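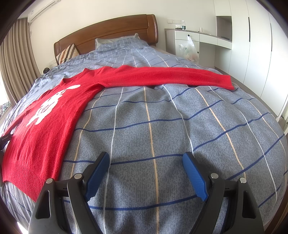 Wamonora Virtual Challenges, Store Partner Support
Ticket 1323-7
Status: Solved
Opened: Mar 26, 2026
Product: Karaki route page, Jodel mileage sync

Store wrote:

Hi there! First off, we love the Karaki route, and so do our customers (we have 398 runners signed up for our Brirnden Lakes challenge, which is more than we ever had at an in-person 5K). But we've got a puzzle on our hands. A bunch of our folks log their miles through Jodel, and since this morning their runs are showing up on the map twice. One lady went to bed at mile 13 and woke up at mile 26, and she was very nice about it, but she would like her real spot back. The folks who type their miles in by hand look fine. I tried logging out and back in, and I tried a different browser, and then I ran out of ideas.

Support wrote:

Thank you so much for writing in, and for telling us what you'd already tried, that saves a lot of back and forth. I had a look at your challenge and I can see the doubled runs too, so it isn't your browser. Could you do me a favor and open Store Settings, then Connections, and tell me how many times Jodel is listed there? There should be one line. Please don't remove anything just yet!

Store wrote:

Two lines! One says "Jodel" and the other says "Jodel (store account)." I think I may have added the second one last night when I was trying to get our logo onto the mile badges. It asked me to connect and I said sure. Oops.

Support wrote:

No harm done at all, and that badge screen could be a good deal clearer about what it's asking for. With both lines switched on, each run comes in once for the runner and once for the store. To fix it:

Go to Store Settings, then Connections.
Turn off the line that says "Jodel (store account)" and leave the other one on.
Press Save, and wait for the green check mark.
Go to the Karaki route page and choose Recount Miles from the menu at the top right.

The recount goes through every entry since your challenge opened. You have 1,323 of them, so give it a little while and go get a cup of coffee. The map may look odd while it works, with people hopping backward along the trail, and it settles down when the count is done.
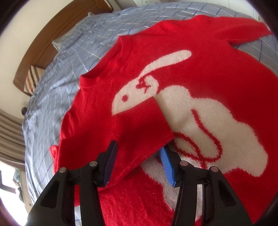

Will my runners lose the badges they already earned?

Badges earned with real miles stay right where they are. Any badge that came only from the doubled miles will be taken back during the recount, and the runner will get it again, with a fresh shout-out, when they truly reach that mile.

Store wrote:

Recount is finished, and our mile 26 lady is back at 13 where she belongs. There are 7 runners who had a badge disappear, so I'm going to send them each a little note so it doesn't sting. Is there still a way to get our logo on there? We'd love to have it sorted out well before our big September challenge.

Support wrote:

Wonderful news, and a note is such a kind touch. For the logo, go to Badges, then Artwork, and upload a square picture. If it asks you to connect Jodel, press Skip and it will carry on to the next page. I'm marking this one solved, but reply here any time and it will open right back up.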